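About Nivitz – coloured blocks and stacking sets

Home | Blocks | Spares | About us | Contact
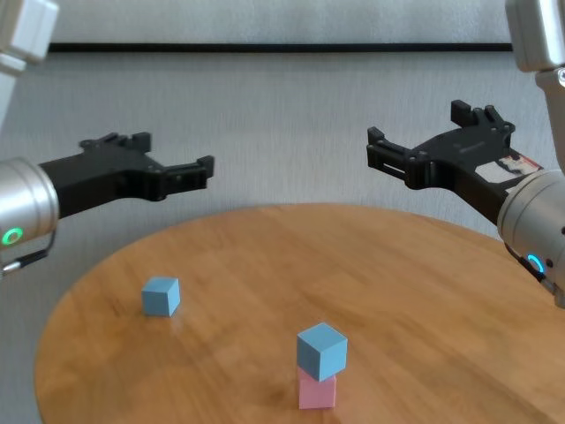
What we make

Nivitz supplies plain coloured cubes for nurseries, infant classrooms and therapy rooms. The range is deliberately narrow. A cube has no picture, letter or number on it, and every cube in a set is cut to the same nominal size, so that any one can stand on any other.

Sets are sold by the bag or by the tray. The smallest bag holds 3 cubes, two of one colour and one of another. The largest tray holds 100. Spare cubes can be ordered singly in any current colour.

Colours

The standard palette is pastel and matt. Pale blue and soft pink are the two colours ordered most often, and they are the ones we suggest for a first set. Gloss finishes were offered for a short time and withdrawn. Under ceiling lights they threw reflections back at the child, and the edges became hard to judge.

Colour is matched by batch. A spare bought several years after the original set may differ slightly in shade. If this matters, send one of your own cubes with the order and we will match to it.

Stacking and tolerance

Each batch is sampled for flatness and squareness. We measure across opposite faces at the centre and at 2 corners, and reject the cube if the readings disagree by more than our limit. The limit is printed on the batch slip inside the bag.

A stack of two will stay up with the top cube turned or set well off centre, as long as its weight remains over the one beneath. Young children build this way from the start, and we see no need to correct it. Taller stacks are less forgiving – small offsets add up, and most towers fall from the third or fourth joint.

Tables and surfaces

We recommend a hard, level top. Round wooden tables work well for small groups, as everyone can reach the middle. A varnished top is acceptable, although the cubes will slide more easily on it than on bare wood. Cloths and foam mats are not suitable for stacking.

Care

Wipe with a damp cloth and dry at once. Do not soak. Store out of direct sun, which fades the pink before the blue.

Where we are

The business began in a single unit at Skermont, where cutting and colouring are still done. Packing moved to Fumgate when the tray sets were introduced. Some 68 schools and nurseries hold a standing order with us, most of them for spares.

Trays and lids are made for us by Rezaei, a joinery firm on the same estate as our packing room. Replacement lids may be ordered through our spares page.

Ordering

Orders received before noon are normally packed the same afternoon. The order book closes for stocktaking in November, and orders placed during that time are held until it reopens. Schools may pay by invoice. Sample cubes are free to schools and nurseries, one per colour, on written request to the Fumgate address.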